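Informe sobre la parada imprevista del ensayo bimanual

Con el presente texto doy cuenta de la incidencia registrada en abril durante la campaña de validación en simulación del proyecto Juster, en la que participo desde el equipo de control. Este blog es personal y lo aquí expuesto no compromete a Rurnum, entidad responsable del proyecto, si bien su dirección técnica ha autorizado la publicación de los datos que figuran a continuación.

La campaña constaba de 3,000 episodios simulados de manipulación sobre encimera, ejecutados con dos manos articuladas y una política de control única para ambas. La ejecución se detuvo en el episodio 2,695, un martes, a las cuatro de la madrugada, cuando el módulo supervisor declaró una fuerza de contacto superior al umbral admitido. Hasta ahí, el procedimiento funcionó conforme a lo previsto. El problema se halló al revisar los registros anteriores a la parada: en 43 episodios ya se había rebasado el mismo umbral, y en ninguno de ellos el supervisor había emitido aviso.

La causa inmediata quedó establecida en dos jornadas de trabajo. El supervisor, denominado Flirklow, recibe las fuerzas de contacto de cada mano por canales separados y las compara con un límite común. Una modificación introducida en la versión anterior había cambiado la frecuencia de muestreo del canal derecho, que pasó a leerse una vez cada 13 ciclos de control. Los picos breves quedaban fuera de la lectura. El episodio que provocó la parada fue detectado porque el contacto se mantuvo durante el tiempo suficiente para coincidir con una de las muestras.

Conviene precisar qué clase de contactos eran. En la mayor parte de los 43 casos, el pulgar derecho empujaba un objeto contra la superficie de apoyo mientras la mano izquierda iniciaba la aproximación desde el lado opuesto. La política interpretaba la resistencia como un agarre incompleto y aumentaba el par. En el simulador, el resultado es un valor anómalo en una tabla. Sobre un equipo físico, el mismo comportamiento puede dañar la transmisión de un dedo o proyectar el objeto fuera de la zona de trabajo, y la normativa interna exige tratar ambos supuestos como materia de seguridad.

La distribución de los fallos tampoco era uniforme. Se concentraban en las disposiciones de mesa con un objeto cilíndrico tumbado entre las dos manos y volúmenes grandes al fondo, que reducen las trayectorias de entrada. Una lata de refresco acostada sobre el mármol, con un cajón oscuro de tirador gris claro a la derecha y un cilindro blanco de gran tamaño a la izquierda, pertenece a esa familia de configuraciones. 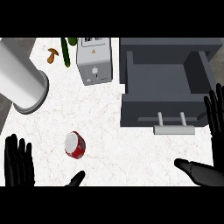 Agustina Quezada objetó que la geometría de la mesa estaba recibiendo demasiada atención: a su juicio, cualquier disposición habría terminado por producir el mismo exceso de fuerza, y lo que debía figurar en primer término del informe era que una modificación del muestreo había llegado a la rama principal sin prueba asociada. Pidió asimismo que se dejara de emplear la expresión «falso negativo», por cuanto el detector no llegó a evaluar aquellos datos.

La objeción fue admitida en lo sustancial. El informe interno se reordenó y la terminología se corrigió. Mantengo, no obstante, el apartado relativo a la disposición de los objetos, que afecta a la política de control y subsistiría aunque el supervisor hubiera operado correctamente. Se trata de dos defectos distintos -- uno de vigilancia y otro de comportamiento -- y cada uno requiere su propia corrección.

Respecto del primero, se han adoptado las siguientes medidas. Ambos canales vuelven a leerse en todos los ciclos. El supervisor comprueba al arranque que las frecuencias de muestreo coinciden y rehúsa iniciar la campaña en caso contrario. Se ha incorporado además una prueba que inyecta un pico de un solo ciclo en cada mano y exige la parada. Olga Durán redactó la prueba y Chaiwat Rojanasak la revisó; ambos constan como responsables en el registro de cambios.

Respecto del segundo, la corrección es provisional. Se ha fijado un tope al incremento de par cuando la fuerza crece sin desplazamiento apreciable del objeto, y la política debe en ese caso abrir la mano y replantear la aproximación. El tope reduce la tasa de éxito en objetos pesados. Fidel Painemal ha propuesto una formulación alternativa, basada en la estimación del punto de apoyo, que todavía no ha sido evaluada.

Debo consignar también un error propio. El resumen diario que elaboro se obtenía de las alarmas emitidas y no de las fuerzas registradas, de modo que durante toda la campaña certifiqué como limpios unos episodios cuyos datos en bruto decían otra cosa. El resumen se calcula desde entonces a partir de los registros completos. La diferencia de tiempo de proceso es asumible.

Los resultados anteriores a la corrección han sido retirados de la comparativa con el controlador Isaksson, que utilizaba el mismo supervisor y cuyos registros están siendo revisados por Korkor Sarpong. Hasta que concluya esa revisión no se autoriza el traslado de ninguna de las dos políticas al banco físico. La campaña se repetirá íntegra, con las mismas semillas, y los episodios afectados se examinarán uno por uno antes de su archivo.

Compartido 13 veces · 2 comentarios

Contacto | Aviso legal | © Todos los derechos reservados | Volver arriba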